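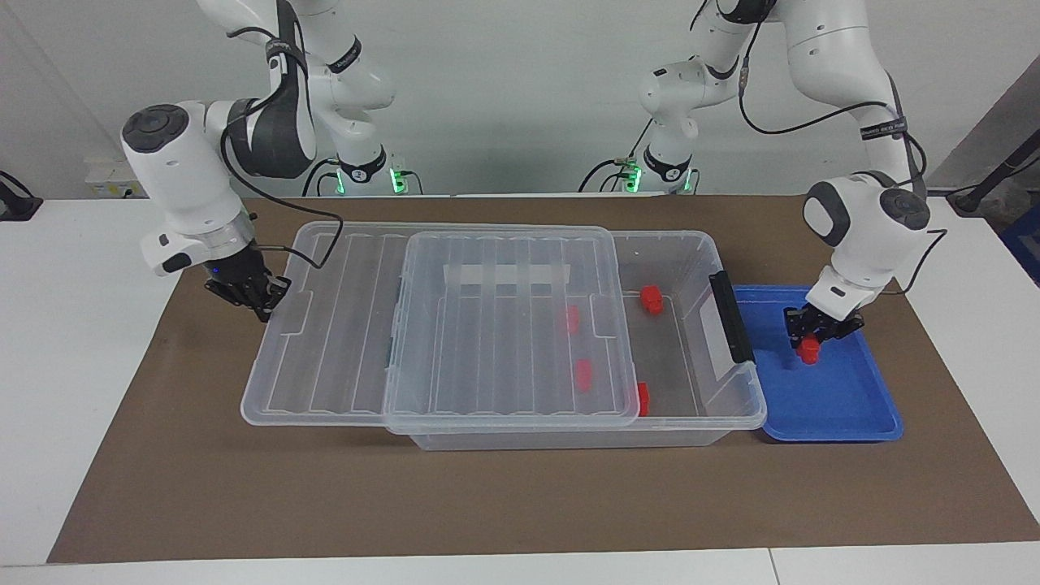
**Two-arm sorting cell in the garage: left arm lets go late when emptying a storage box**

I have a two-arm setup at home that moves red blocks out of a clear plastic storage box and into a blue tray. The left arm does the tray side. The arms run off one PC with a control script I wrote on top of Clesum.

The picking is fine. The problem is the release. The left gripper stops over the tray, and then there is a pause before the fingers open. Sometimes it is short and sometimes it is long enough that the script times out and the arm goes home with the block still in it. My timeout is 2,000 ms. The right arm has the same model of gripper and opens right away.

What I have tried so far:

- swapped the two gripper cables at the PC end
- lowered the closing force
- slowed the arm down near the tray

None of it made a difference. Gripper firmware is the same on both sides. Is this a wiring problem or a software problem?

*posted by Clodau*

---

**Etim**

Check your cable. Mine did something like this and it was the cable.

---

**Kuto**

You swapped at the PC end only, so the run along the arm hasn't been tested yet. But I would look at the script first. A bad cable usually gives you a dropped command or a fault code, and you would see that in the log.

A late open with no fault sounds like the command is waiting in a queue. If both grippers share one serial port, the status polling for one can hold up the commands for the other. I had my polling at 14 ms per gripper and the second one always lost out. To check:

1. Turn off status polling for the right gripper and run only the left one.
2. Log the time when the script sends "open" and the time when the gripper answers.
3. If the gap goes away, put each gripper on its own port, or slow the polling down.

Don't just raise the timeout to 4,000. It will hide the problem until you add something else to the bus.

If the gap is still there with one gripper running, then go after the cable. Look at the loop by the wrist. Leave enough slack that it doesn't pull when the last joint turns, and check that the strap on the upper link isn't pinching it.

---

*Clodau, reply to Kuto:* Both were on one adapter. With the right one's polling off, the left opens on time. I ordered a second adapter and set the polling to 1,000 ms until it gets here. The box lid is next. The right arm slides the panels but they catch on the ribs, so I will start a separate thread for that.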